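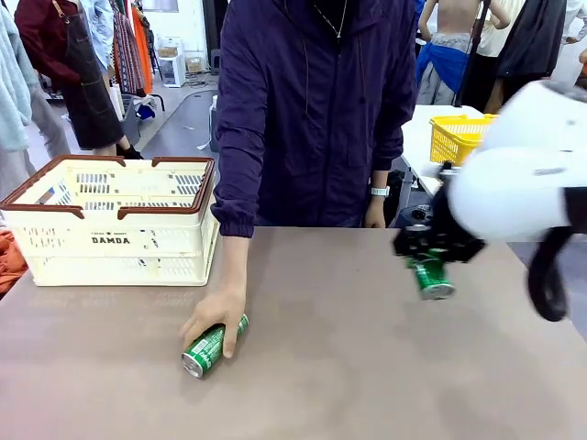 3.2 Rules for sharing the table

The pilot at the Ikeck site followed one written procedure, which we revised in December after the first 500 trials. The present section gives the rules that concern the person who works across the table from the arm.

A person may keep a hand on an object while the arm carries another one, but the two objects must not have the same target place. Figure 2 shows the moment this rule is meant for: one green can lies under the operator's hand, and the gripper holds a second can just above the tabletop. In our first version both hands had to leave the table before any motion. Operators found this slow and began to skip it — a rule that is skipped protects less than a softer one.

Long sleeves are permitted if the cuff is elasticated. Hood cords should be tucked in; we observed that this point was often forgotten, and Farah's checklist now places it first of 8 items.

Figure 2. Handling of drink cans by an operator and the robot at a shared table.

The operator should stay behind the table edge and must not lean over it while the arm is moving.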